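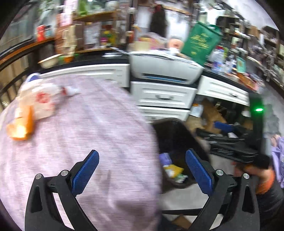
Peng has argued that a person who picks up a wrapper and drops it in the bin has already written the program, and that the engineer's job is to read it. Many instructors in this field would accept the first half of that claim and dispute the second. A hand movement holds a great deal of information, but much of it is lost unless the demonstration is planned, recorded and checked with care.

Chapter 7
Showing the Task: Demonstration by Hand and by Remote Control

Reading time: 18 minutes

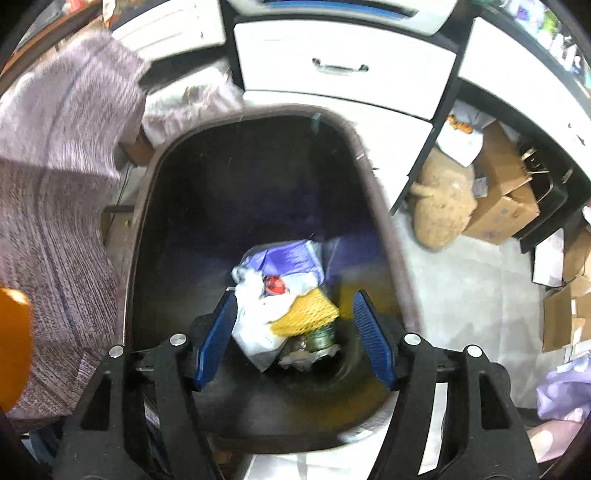 3,100 words · 11 min for Sections 7.1 to 7.3 only

A household trash bin is a demanding place for a gripper to work. Plastic bags fold and bunch, packets crease, and a woven or mesh material may catch on a finger pad. The glossy inner wall of a bin can also reflect the items lying in it, so that a patch of yellow or purple appears where there is no object to grasp. A person deals with such conditions from habit. A robot must be shown, and this chapter is concerned with how the showing is done.

Two methods are treated. In the first, the demonstrator holds a gripper tool directly and carries out the task with it. A camera mounted on the tool records the view between the jaws. In the second, known as teleoperation, the demonstrator works a control device while a robot arm at some distance follows the commands. The Jostemska course materials call these "near" and "far" demonstration – terms that this book uses where the difference matters.

Near demonstration is usually faster, and it lets the demonstrator feel resistance through the handle. Its weakness is that a human arm can reach positions that a given robot arm cannot. Far demonstration avoids this problem, as every recorded movement has been made by the robot itself. It is slower, however, and new operators at the Flavcombe teaching laboratory commonly need about three sessions before their movements become steady.

Section 7.1 describes the choice of a starting position and the approach to an object. Section 7.2 deals with the grasp, including soft items that change shape as the jaws close. Section 7.3 covers release and the common fault of opening the jaws too early. The remaining sections turn to remote control, delay in the signal, and the Ruketti worksheet for judging whether a recording should be kept or discarded.

Students should read Chapter 3 before continuing – the terms for jaw, pad and linkage are defined there and are not repeated. Those who have access to a hand-held gripper are advised to practice with light, unbreakable items before attempting the exercises.

7.1 Starting Position and Approach

Each demonstration should begin with the jaws open and the target in view of the camera. The demonstrator then moves toward the target at an even pace, without stopping to adjust the wrist more than the task requires.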